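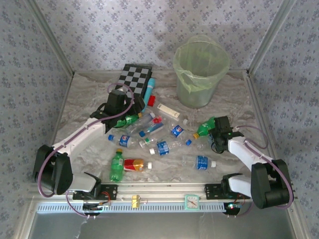 3.2 Materials and sorting procedure

The study compared two ways of clearing a mixed tabletop: taking items in the order in which they came to hand (free order) and taking all bottles before any small object (bottles first). Both procedures used the same stock of household discards, assembled by Genalyn Ocampo and Jomar Macapagal over the month of July. The stock held 197 items after damaged pieces were withdrawn. It was divided into three classes: bottles, loose closures, and small packaging. A bottle with its cap still attached was treated as one item and assigned to the bottle class. A cap found apart from its bottle was a closure, whatever its size.

Each layout was made up of 19 items drawn from the stock and tipped onto the work surface from a shallow tray. Items were not straightened afterward. Boxes that came to rest on an edge were left on that edge, and caps that rolled away from the main group were left where they stopped, provided they remained on the surface. A layout was rejected only if an item fell to the floor or landed inside the bin. Figure 3 shows a clearing in progress, with a green bottle with an orange-yellow cap held slightly raised and the lined bin standing against the back wall.

The bin position was fixed for all layouts. Earlier work by Barredo and Lamptey placed the receptacle at the front of the surface, which shortens the carrying distance but puts the rim between the worker and the items. We preferred the rear position for that reason, accepting the longer reach. The liner was folded outward over the rim and replaced after every layout. Liners came from a single Bestora roll so that the depth of the fold could be kept constant. A loosely folded liner tends to slide inward when a bottle touches the rim, and the resulting pause is hard to separate from the handling time of the item itself.

Handling time was measured from first contact with an item to its release above the bin. Search time was the interval between one release and the next contact. Where two items were moved together, the contact was entered once and the pair was marked as a joint removal. Items that were pushed aside to expose another item were recorded as displaced but were given no handling time — a rule that favors free order slightly, as displacement was more frequent there during the pilot.

Lorna Estrella coded all layouts. Mansa Lamptey coded a subset independently, without access to the first set of codes, and differences were settled by joint review of the recordings. Most of them concerned the moment of first contact with small closures, which can shift under a light touch before they are picked up. We adopted the first visible movement of the closure as the start of contact. Bottles lying on their sides raised a related difficulty: a bottle may roll against its neighbor when touched, so that both appear to be in contact. Only the bottle finally lifted was entered.

Figure 3. Clearing of a mixed layout. The lined bin remains at the rear of the surface; bottles and small objects lie across the middle.

3.3 Exclusions

Of the layouts prepared, 12 were set aside for training the coders and do not enter the analysis. A further 2 were excluded when the liner came away from the rim during clearing. Layouts in which a cap separated from its bottle while being carried were retained. In such cases the bottle kept its original class and the detached cap was entered as a new closure, with its search time counted from the moment of separation.

We did not weigh the items. The stock contained no filled containers, and weight differences among the remaining pieces were considered small relative to differences in shape. Shape was coded on the three-level scale used by Ocampo and Estrella for the Saludo household survey — elongated, flat-sided, or compact — and is used as a covariate in Section 4.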